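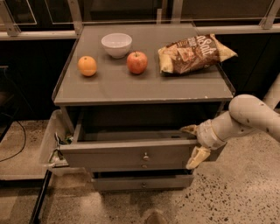 Vandenberghe Building, staff kitchen and break area
Workplace safety inspection: checklist with comments
Site: Cernenen
Date of inspection: 2019-01-05
Inspected by: Evelien Van den Broek
Received by: Amber Nijs, site services
Previous inspection: December
Ratings: S = satisfactory, A = action needed, N = not applicable, X = not checked

1. Fire and escape

1.1 Escape route from kitchen to stair B clear over full width. S
Comment: 700 mm minimum kept at the narrowest point, beside the vending recess.
1.2 Fire door closes fully from any position. A
Comment: Door stops short of the latch when released slowly. Closer to be adjusted. Same remark in December.
1.3 Fire blanket mounted, tapes hanging free. S
1.4 Extinguisher in date, pin and seal in place. S
Comment: Tag 51. The location plan still gives the old tag number.
1.5 Smoke seals on door edge undamaged. A
Comment: Seal painted over on the hinge side. Replace that length.

2. Electrical

2.1 Portable appliances carry a current test label. A
Comment: Label on the Grodton kettle cannot be read. Kettle withdrawn until retested. Toaster and both microwaves in order.
2.2 No extension leads in permanent use. A
Comment: One lead behind the refrigerator. A fixed socket was requested in December; no order number on file.
2.3 Sockets near the sink undamaged, covers tight. S
2.4 RCD trips on test button. S
Comment: Circuit 13. Reset without fault.
2.5 Ventilation grilles on refrigerator free of dust. S

3. Hot water and scalding

3.1 Boiling water tap has working child lock. S
3.2 Scald warning displayed at the tap. A
Comment: Sign faded. Use the standard sign, not a printed sheet in a plastic sleeve.
3.3 Drip tray emptied and seated. S
3.4 Descaling record up to date. X
Comment: Record kept by Ikton, the service contractor. Copy to be supplied.

4. Floors and furniture

4.1 Floor covering flat, no lifted joints. S
Comment: The joint reported in December has been welded.
4.2 Tall units fixed to the wall. S
4.3 Shelf loads within marked limits. A
Comment: Top shelf of the store cupboard is marked 100 kg but the brackets are of the lighter type. Confirm the rating with Ikton or remove the mark. Keep bottled water at floor level meanwhile.
4.4 Chairs stable, no cracked seats. S
4.5 Step stool available, feet intact. A
Comment: One rubber foot missing. Stool taken out of use.

5. Cleaning products and first aid

5.1 Cleaning products kept apart from food. S
5.2 All containers labelled. A
Comment: Unmarked spray bottle under the sink. Emptied and discarded during the visit. No further action.
5.3 Safety data sheets held on site. S
5.4 First aid box complete against its contents list. A
Comment: Burn dressings past expiry. Eyewash in date.
5.5 Names of first aiders displayed. S

6. Gas

6.1 to 6.4 N

Actions

1.2, 1.5 Site services. Both items to be closed under one work order.
2.1 Site services. Retest or dispose.
2.2 Repeat finding. Referred to the building manager.
3.2 Site services.
3.4 Ikton.
4.3 Site services, with Ikton.
4.5, 5.4 Site services, from stock.

Comment from A. Nijs on receipt: 1.2 was adjusted after the December visit and has gone out again. The closer is probably worn and a replacement will be priced. For 2.2 I have no budget code and need one before an electrician can be booked. The remainder is accepted as written.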